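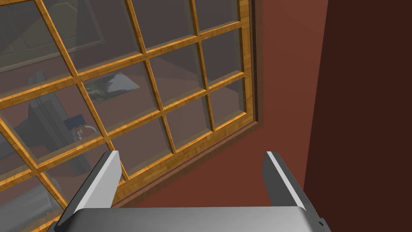 4.2 Viewpoint selection with a wrist camera

In the simulated apartments of Pomimside, the policy receives only the image of the wrist camera and the joint state. The planner must therefore decide where to look before it decides where to move. In our first version these two decisions were made by one network, and the result was not stable. In the present version they are separated: a gaze module proposes the next wrist pose, and the motion module (Clanov) accepts or rejects it.

The gaze module gives a score to each candidate pose. The score is high when the predicted view contains features which can be matched to the map, and low when it contains mainly flat surfaces. A view of a corner with plain walls and no furniture is a difficult case – the edges between floor and walls give a direction, but they give little information about the distance along the wall. In such views the module keeps the fingers open and asks for a new pose. We allow 2 requests in sequence, after which control returns to the base planner.

Figure 6. Wrist view toward a room corner. Both fingers are open and no object is between them.

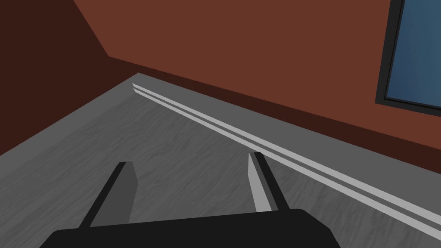 4.3 Approach to door hardware

For doors, the target is the knob and not the door panel. We found it useful to estimate the backplate first, where there is one, because its straight borders are easier to fit than the surface of the knob. The finger pads are then placed on the two sides of the knob before any closing command is sent. Panels with glass need special care: objects in the next room are visible through them, and the depth estimate can jump to these objects. We mask the glass region during the final part of the approach.

The approach module was trained on 2,000 generated episodes and evaluated on 513 others, with different wall colors and door finishes.
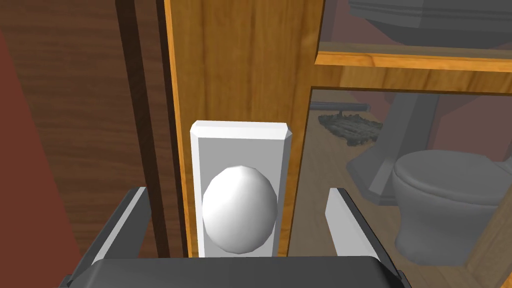
Gudrun Grube objected, in her comments on an earlier draft, that a mask of this kind hides the error without removing it, and that the depth network should be trained again with transparent surfaces. We agree with this in part. Training again is planned, but the mask has a small cost and can be switched off in the configuration file.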